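Posted in February by Kirsty Ruawai

Setting up your chanting at home, part 2: the evening sitting

Right, so you've got your book and your beads from the Risside group and you've been to a meeting or two. Lovely! This part covers sitting by yourself in the evening, which I found much harder than the morning when I started.

Before you begin

You'll need your sutra book, beads, a small bell if you have one, and 20 minutes. If you only have ten, do steps 1 to 4 and stop there. I did that for most of my first winter.

1. Put your phone in another room. On silent isn't enough (I have tested this thoroughly).

2. Sit facing your altar, or a clear bit of wall if you haven't set one up yet. Chair, cushion, kneeling, whatever your knees will put up with.

3. Ring the bell 2 times and let the second ring fade right out before you open your mouth.

4. Read the opening verse aloud at a walking pace. Keegan Lowther, who taught me, used to tap it out on his leg, and I still do.

5. Go once around the beads, one phrase to each bead. Ours have 100 and a larger one where you join up again. Don't cross the large bead. Turn the string round and go back the way you came.

6. Sit quietly for a few breaths, then read the dedication on the last page. Add names if you'd like to. I always put in my aunt Ataahua McPhee, who'd want it mentioned.

Note: the older Harawira edition prints the dedication at the front. Same words, different place.

Caution: if you use a candle or incense, stand it on something that won't burn, well away from curtains, and put it out before you leave the room.

Caution: don't push your voice. A sore throat means you're too loud or too high, so drop down a bit and carry on.

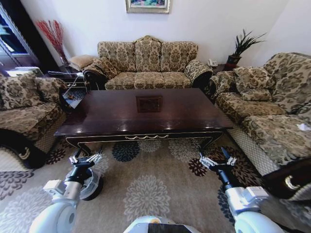
Do I have to say the words in the old language?
English is fine, and the book has both side by side. Try the old wording on the opening verse once you know what it means, and see how you get on with it.

If you miss an evening, just start again the next one. There's no catching up to do, so please don't sit there doing two rounds on a sore back like I did!

Related
Part 1: the morning sitting
Looking after your beads
Flynn Tapsell on chanting with small children
Getting to the Zollside retreat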